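Pasville Family Resource Center
Progress report to the Gretum Fund
May 31, 2019

Prepared by Onni Turunen, program manager

Grant purpose: evening childcare and parent education at the Van Dusen Street building

Period covered

This report covers the second half of the grant year. The first half was covered in the report we sent in October, and figures given there are not repeated unless they have changed.

Summary of work

The evening program is open and running on its full schedule. We have 26 families enrolled, which is the number we proposed. Childcare is offered during every parent class, and parents no longer have to arrange their own sitter in order to attend. In our first application we said this was the main reason people dropped out, and attendance since the change supports that. Most families who started in the winter session are still coming.

Four parent classes were offered in this period: household budgeting, school enrollment and paperwork, first aid for young children, and cooking on a small budget. The school paperwork class was the hardest to get into. We ran it once as planned and had a waiting list, so we repeated it in the spring using hours set aside for a second budgeting class. I wrote to the Fund about this at the time and attach no further documents here.

The first aid class was taught by an outside instructor from Mosberg. Her travel was not in the original budget and was paid from our general account.

Staffing

We have four paid evening staff, all part time. One position was vacant for most of the winter. During that time the toddler room was combined with the preschool room, and we held enrollment down to stay within our license. The position is now filled and the rooms are separate again. The new staff member came to us from the Mosberg after-school program and already had her clearances, so she was able to start without the usual wait.

Turnover is still our largest risk. Evening hours are short and hard to combine with a day job. We have raised the hourly rate slightly for next year and have moved the start time later, which the staff asked for.

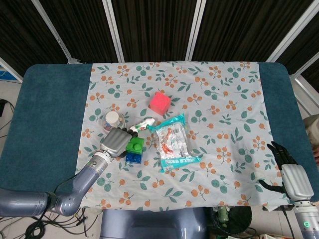 Spending on supplies for the children's rooms came to less than planned. We had expected to buy new furniture and were given usable shelves and chairs when the Gretum branch library closed its children's corner. The money left in that line went to items that wear out or go missing. Building blocks with studs, like the green and blue ones stacked on the berry-print cloth, get used by every age group over two, and we bought more of them. Foam shapes were also replaced. Art supplies were bought in smaller amounts and more often, as our storage closet is damp and paper does not keep well in it.

Budget

The grant has been spent as approved with one exception. We ask permission to move $2000 from the outreach line to the staffing line. We planned printed flyers and a paid notice in the local paper. In practice nearly all new families came to us through the elementary school office or through other parents, and a second printing was not needed. The same amount in staffing would cover a substitute during the summer session – at present we have none, and one sick call can close a room.

All other lines are within their limits. Receipts are on file at the office.

Problems

The heating in the back rooms failed twice in the winter. Both times we canceled the evening and called families by phone, which took too long. We now have a text message list and have used it once, for snow.

Transportation is still a gap. The last bus from Van Dusen Street leaves before our classes end. Several parents share rides, but that depends on the same people coming each time. We asked the transit office about a later bus and were told that no route changes are planned before the fall. We may end classes fifteen minutes earlier instead and will ask parents before deciding.

Next period

The summer session will have two classes instead of four, with childcare at both. Cooking will be repeated, and a class on tenant rights will be offered for the first time. Enrollment for fall opens in August. We will send the final figures for the year with the closing report.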